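Hi, I'm Toshiko Kaneko, and Junetus is my little family travel planning company. I started it one March after a rainy week away with two kids, one suitcase and no plan at all - never again! These days there are six of us, and we've helped 402 families get away together.

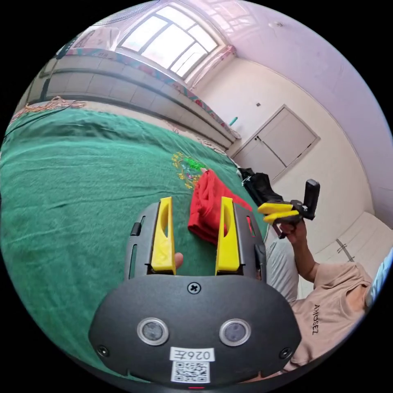 *Yellow fingers, green fabric.*

We mostly plan cabin weeks, grandparent trips and first vacations with a baby (my favorite kind). Tell me who's coming and what everyone eats, and I'll write back within 24 hours with a couple of ideas.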